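Reading notes: Fellness, by Dušan Shehu

2019-01-06

Fellness runs to 412 pages in the Petkov paperback, split into 15 chapters of uneven length. The first six are told by a land surveyor, Prarnus, who is sent to redraw a parish boundary and finds that the older maps disagree about where the river was. The remainder is told by his sister, mostly in letters.

I read it over two weeks in December. The change of narrator comes late for a book of this size, and the dates in the letters do not match those in the surveyor's log. I made a table of both – the gap is constant until chapter 11, then it closes.
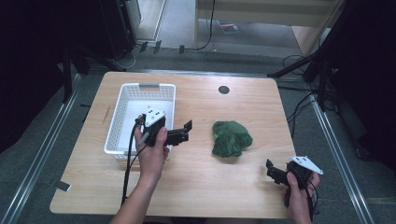

White basket and green cloth on the table.

Shehu's prose is plain and the dialogue carries no speech marks. This slows the crowded chapters, the inquest above all, where four people talk at once. Manouchehr Jafarzadeh's translation keeps the measurements in the old units and puts a conversion list at the back. I would have preferred it at the front.
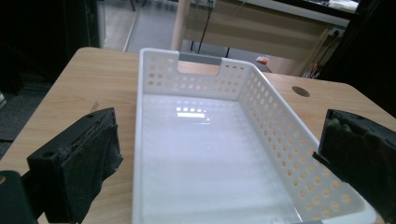 The ending depends on a field note from chapter two, almost 400 pages earlier, so it is worth marking the place. I had to go back for it. His previous novel, Dralletti, used the same device on a smaller scale and is the easier one to start with. I have it on order in the same edition.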